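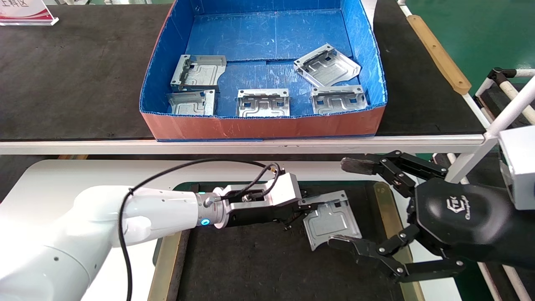

From: Lenuța Moldovan
To: cell-maintenance list
Subject: Re: Bracket handover, left gripper loses the part on release
Date: 17th June

Reiko Imai wrote:

> We have the two-arm cell running on the stamped brackets now. Left arm has
> the parallel gripper, right arm has the multi-fingered hand. Left picks from
> the lined box in the loading area, brings the part over the mat, the hand
> closes on it, left lets go. The pick is fine. The handover is not. On a bad
> cycle the bracket turns in the gripper as the hand closes, and then the hand
> ends up holding it by a corner or drops it on the mat.
>
> I have tried more grip force on the left and a slower close on the right.
> More force helps a little, slower close does nothing that I can see. The
> controller log shows code 2835 on most of the bad cycles, though some bad
> cycles have no code at all. The Driltska sheet says only "contact order".
>
> Also, should I be replacing the box lining? It is the blue corrugated
> plastic, folded over the rim, and I wonder if parts are hanging up on it.
>
> Reiko

Reiko,

We had the same fault on the Trisard cell in the spring, with a different bracket but the same kind of flange. Taking your points out of order.

1. Code 2835

On our controller this is raised when one finger of the hand reports contact and the opposing finger does not report within the window. The window is 200 ms as shipped. It says nothing about whether the part has moved. A cycle with no code can still be a bad one, if both fingers touch in time but the part has already turned. Do not use the code as your pass/fail. Use the hand's final joint positions against a known good close.

Do not widen the window either. I did that first, the code went away, and we dropped as many parts as before.

2. Grip on the left

The parallel gripper holds the bracket by one edge, so the part can pivot about the finger pads whenever something pushes on the far end. More force raises the load it takes to start the pivot. It does not remove the pivot. On thin stampings it also marks the edge, so check your finished parts before you go up again.

What to check, with the cell in manual and the air or drive power isolated as your procedure requires:

- Pad faces. Wipe with a dry lint-free cloth, then with alcohol. Stamping oil carries over from the parts and builds up on the pads faster than you would think.
- Pads parallel. Close on a flat gauge strip and look for light at the tips. If you see any, loosen the finger screws, close on the strip again at low force, and tighten with the strip in place.
- Finger screws marked with paint after tightening. Ours had backed out on one side.
- Flange joint at the wrist. Put a dial indicator on the gripper body and push by hand. We had play there, from a dowel that had been left out after a crash.

3. Contact order

This is where our fault was. The hand comes in from the right with one finger over the bracket and one under it. If the upper finger lands first, it pushes the free end down and the part turns in the gripper. If the lower one lands first, it lifts. Either way the second finger closes on a part that is no longer where you taught it.

Close speed does not change this. The order is the same at any speed, so I would put that setting back to what it was.

Set it up like this:

a) Bring the left arm to the handover pose with a good part in the gripper. Pause it there. Confirm that the part is gripped where it should be, against your reference mark.
b) Jog the hand to its pre-close position. Fingers open, pads clear of the part on both sides.
c) Close the upper finger alone at minimum speed until a 2 mm feeler is just held between pad and part. Record the joint values. Open.
d) Same for the lower finger.
e) Save both as an intermediate waypoint. The program should reach it with both fingers and stop there before the final close.
f) From the waypoint, close both together at low force.
g) If one finger still lands early, shift the whole hand up or down. Leave the finger values alone.

Repeat from (a) with several parts from different places in the box. If the gap at (c) changes from part to part, your problem is upstream in the pick, and no amount of work on the hand will fix it.

4. Release

Left should open only after both contacts have been true for a settling time. We use 25 program ticks. Open to a small clearance first, then retract straight back along the finger direction, then open fully. If you retract while the fingers are still swinging open, one of them can drag on the bent flange.

Check the cable while you are there. Ours runs over the top of the arm and down to the gripper connector, and at the handover pose the loop was pulling tight as the wrist rolled. We got dropouts on the gripper feedback that looked exactly like a slip. Roll the wrist by hand through the taught range and watch the connector. It should not take any side load. Leave slack at the wrist and clamp farther back.

5. Box lining

I would leave it in unless it has lifted. What matters is that the floor sheet lies flat and the folded edges stay down, so that nothing stands up in the path of the fingers. If a flute is crushed or a corner has come up, replace that panel. Bare cardboard sheds dust onto oily parts, and then onto your pads.

Overlapping parts are a bigger concern. If the gripper takes a bracket with another one resting on it, the grip point shifts as the second part slides off. On the Surdu line they skip any pick where the flange is partly covered and come back to it later. That one change removed nearly all of their bad handovers before they touched the hand.

6. Backup

Save the hand parameters before you start. The Imo pendant overwrites the finger zero without asking if you leave the calibration page through the menu. Leave with Back.

If it still turns after (a) to (g), send me the joint values from (c) and (d) and the log for one good cycle and one bad one. I need the raw log, as the summary export drops the finger timestamps. We will be on shutdown for the first part of July, so before then if you can.

Lenuța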